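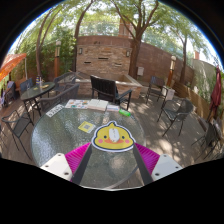
The glass-topped tables on our deck, with the wicker and slatted chairs.

Firdale Round Glass Patio Table: review after two seasons

By Shona Laing
02/11/2019
8 min read

We bought our Firdale tables in April of last year to replace a set of square ones with painted tops that had started to peel. They have been outdoors ever since, on a wood deck under trees, and they get used most days when it isn't raining. People eat at them, read at them, leave magazines on them and put their feet on the bars. This review covers the table itself, plus a short part at the end on the chairs, as I get asked which kind goes best with it.

What you get

The table comes in one flat box. Inside are the glass top, a metal ring that the glass sits in, four black metal legs, a lower brace and a bag of bolts with a hex key. The glass is textured on the surface, with a pebbled pattern all over. There is also a smooth version, which costs a little more. I've used the smooth one at a previous job and would not go back to it outdoors, for reasons I'll get to.

Assembly

It took me 12 minutes for the first table and less for the second. The instructions are one sheet of drawings. The drawing for the brace is upside down compared to the others, so I put it on wrong and had to take it off again. If the brace is right, the bent part faces the floor.

Leave all the bolts loose until the legs are standing on the ground where the table will be used. I tightened the first one on its side and it rocked. I loosened everything, set it upright, pushed down on the ring and tightened again, and it was fine. It helps to have a second person when you lower the glass in. It isn't very heavy, but there is nothing to hold on to except the edge, and you need to get your fingers out of the way at the last moment. Mal-soon Nam, who works the patio with me, does it alone with two strips of towel under the glass and pulls them out after.

The plastic feet are the weak part of the kit. They are push-on caps and they come off if you drag the table over the gaps in the deck boards. We lost one in the first month and another soon after. Firdale sent a bag of replacements without any fuss, but they were the same caps. I now put a bit of outdoor glue inside each one.

The textured glass

This is the reason to buy this table or not to buy it, so I'll spend some time on it.

The good side is that it hides things. We have trees over the deck, and trees drop pollen, dust and small sticky spots all day. On smooth glass every one of those shows, and so does every fingerprint. On the pebbled top you can wipe it in the morning and it still looks clean in the afternoon. It also cuts down on glare. The sun comes through the leaves in patches and moves over the deck, and on a smooth top you end up shifting your chair to get the reflection out of your eyes. I haven't had that with this one.

Paper stays put better than I expected. Brochures and thin booklets don't slide around the way they did on the painted tops. A real breeze will still lift a single sheet, and a folded card will blow over.

The bad side is cleaning up anything thick. Jam, egg and candle wax get down between the bumps. A flat cloth goes over the top of it and leaves the rest behind. You need a brush. I use a soft dish brush with warm water and a drop of soap, then a towel. Wax was the worst. I tried a plastic scraper, which did nothing, and ended up pouring warm water over it and brushing for a long time.

Writing is the other problem. If you put a single sheet of paper on it and use a ballpoint, the pen follows the bumps and your handwriting looks terrible. Put a magazine or a book under the page and it's fine. People who come to sit outside and fill in forms or write postcards notice this right away. People who come to read don't.

Glasses and cups with a narrow base feel a little unsteady when you first set them down. I have not seen one tip over from the texture alone. Tall bottles stand on it without trouble.

Size and shape

Round was the right choice for us. The deck has a raised brick planter running across it, and the old square tables always had one corner pointing at somebody's hip when they walked past. With the round ones you can pull chairs up on whichever side has shade and leave a path along the planter.

It's a good size for two people eating or three people with coffee. Firdale says it seats four. You can fit four chairs around it, but four dinner plates with glasses and a bread basket is too much, and the chair arms start to bump each other. If you need four to eat a meal, buy two tables or look at the Vastberg, which is wider. I tried a Vastberg before buying these. It has a better frame and proper screw-in feet, and it was too heavy for me to move without help. We move our tables a lot, so that settled it.

Weather and rust

The tables stayed out all last winter under covers. The glass looks the same as when it came. The legs are mostly good. There is some rust at the bolt heads and on the lower brace of one table where the paint got chipped by chair legs. I sanded it, used a black touch-up pen and it has held so far.

The ring holds a little water after rain. It sits in the gap between the glass and the metal, and if you tip the table to move it, the water runs down onto your shoes. I would like a couple of drain holes. I thought about drilling them myself but didn't want to break the paint on purpose.

Pine needles and grit also collect in that gap. Every month or so I lift the glass out and wipe the ring. If you don't, you start to hear a faint crunch when someone leans on the edge.

Chairs

We have two kinds on the deck, dark wicker armchairs and a black wooden armchair with a slatted back. Both go with the table well enough for looks.

The wicker ones are more comfortable for a long sit and they are light. Mal-soon prefers them for that reason. They need more brushing out, as crumbs and leaf bits go into the weave. The slatted wooden one is easier to wipe and it's better for people who like to sit up straight and eat. Without a cushion it gets hard after an hour. The arms on ours don't quite go under the table edge, so you sit slightly farther back than you would like. Measure the arm height before you order chairs, whatever brand you pick.

For the cushions we tried a set from Hikeck. They dried quickly and faded quickly too.

Price and service

I paid full price for the first table and got 10 percent off the second. Delivery took longer than they said, and the box for the second one had a crushed corner, but the glass was packed well and had no chips. The only time I had to contact Firdale was for the feet, and they answered the next day.

Good points
- Hides dust, pollen and fingerprints
- Very little glare
- Easy to move
- Glass has held up well outdoors

Bad points
- Push-on feet come off
- Thick spills need a brush
- Hard to write on
- Water sits in the ring

Score: 8 out of 10. I would buy the same table again for a deck with trees over it. For a covered porch where you want to write or play cards, get the smooth top.

Contact | Copyright 2019 Shona Laing | Back to top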